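2018-03-27
Posted by Lies Claeys
Print | E-mail

Prayer book conservation, bench notes

Woo volume (parish prayer book, printed, later binding). Continued from February. Text block now separated from the boards. Spine linings lifted with methylcellulose poultice, two applications, 20 min each. Old animal glue came away cleanly except at the tail, where there is a second, harder adhesive. Left that for Koen.

Collation: 4 leaves wanting at the end of the evening prayers, stubs present. Flyleaf inscription reads 1702, in iron gall ink, slight haloing, no breaks in the paper. Bathophenanthroline strip gave a pale pink after one minute. No washing of this leaf until Floor has repeated the test.

Handwritten intercessions on the rear blanks are in at least two hands. Liesbeth thinks the later hand copied from the Drutbridge book. Wording matches for the harvest and sickness prayers but the prayer for travelers differs in the second half. Transcription saved under item 1182 in Plustus. Please don't rename the file, the loan form points to it.

Repairs to date: 3 tears in the litany section, Japanese paper, wheat starch paste, dried under blotter and light weight.
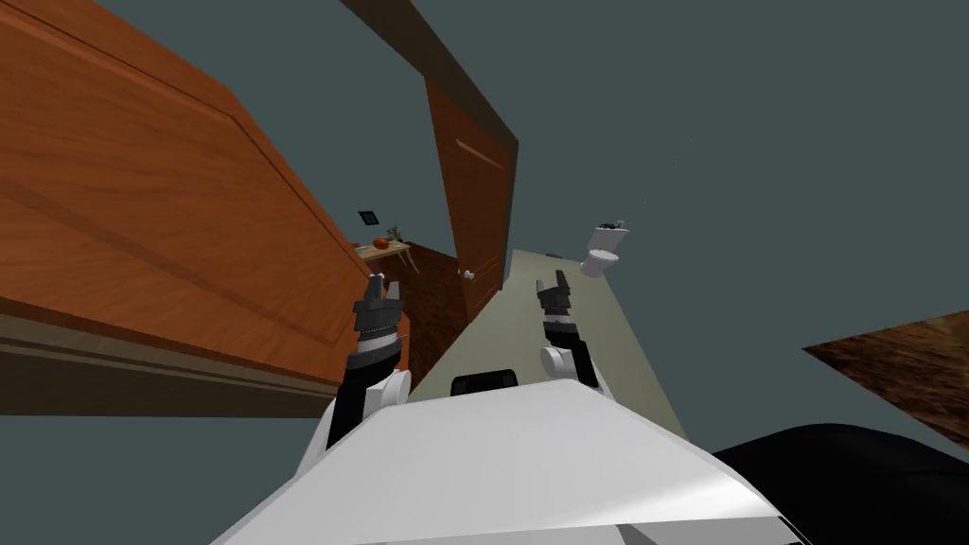 Sewing: original supports are sound at stations two and three, weak at the head. Plan is to extend the supports with linen thread and keep the old sewing wherever it holds. Roos prefers full resewing. To discuss before the boards go back on.

To do: order blotter, send the Dandetley parish the condition report, check pH of the new paste batch.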